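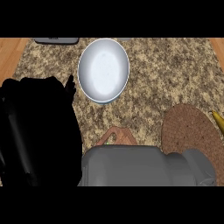 Rendering: granite-style pattern in beige, tan, cream and dark brown, with wood flooring.

Clelitz Stone Remnants - Questions We Get

We use cookies to remember your zip code and very little else. Accept / Manage

What is a remnant?

It's what's left of a slab after somebody richer than you has finished their kitchen. The fabricator cuts out the island, the sink run and the backsplash, and there's a piece left over that's too good for the dumpster and too small for the next kitchen. We buy those pieces and lean them against things until you come and get them.

Will I find enough for a whole kitchen?

If it's a small kitchen and you aren't fussy, sometimes. Most people come to us for a bathroom vanity, a laundry room counter, a bar top or a fireplace hearth. If you need three matching runs and an island, you want a full slab, and we wish you well.

How much does it cost?

Pieces are priced by size, thickness and how long we've been tripping over them. A cut and polished vanity top with one sink hole, installed inside Rakilbridge, is $647 in any of the common granites. Marble costs more and will punish you for it later.

Can you hold a piece for me?

For three days, with a deposit. We used to do it without a deposit, and one piece of green granite was on hold from October until the following summer.

My spouse wants to see it first. Can you send a photo?

Yes, but stone on a phone looks like stone on a phone. Brown comes out red, and cream comes out whatever color your screen feels like. Come in, or take home a chip from the sample bucket. Chips are free. Please don't take the bucket.

Does granite need sealing?

Some does. Put a few drops of water on it and go make coffee. If there's a dark spot when you get back, seal it. If the water is still sitting there, leave it alone until next year. The bottle of sealer costs less than lunch and the job takes ten minutes plus drying time.

What should I clean it with?

Warm water and dish soap. No vinegar, no lemon, nothing with a picture of a lemon on it. Vinegar is hardest on marble and limestone, but it won't do your sealer any favors either.

Can I put a hot pan on it?

On granite you'll probably get away with it. On quartz you may not, as the resin can scorch. Own a trivet.

Speckled or plain?

Speckled hides crumbs, coffee and the fact that you wiped it down on Tuesday's schedule instead of today's. Plain black shows every fingerprint in the house - including, somehow, those of people who have moved out. We sell both and have opinions about only one.

Can I cut it myself?

You can. We'd ask you to cut wet, wear a proper respirator and stay outdoors, as stone dust is seriously bad for lungs. Our shop will do straight cuts while you wait, if the saw is in a good mood.

Do you deliver?

Yes, by our Iteck truck, to the driveway. Stairs are extra. Spiral stairs are a no.

Where are you?

51 Naqvi Road, behind the tile place. The tile place is not us and would like you to stop asking them.

Page last updated 11th May.

Comments (4)

countertop_curious: Did the water drop test, forgot about it, went to bed. Does that still count?

RakilMom: Got our laundry room top from them. Looks great. It is the nicest surface in the house and it has socks on it.

vanitycase: Do you take pieces back if I measured wrong? Asking for an inch and a half.

gneissguy: Some of what they sell as black granite is gabbro. Said this last year too.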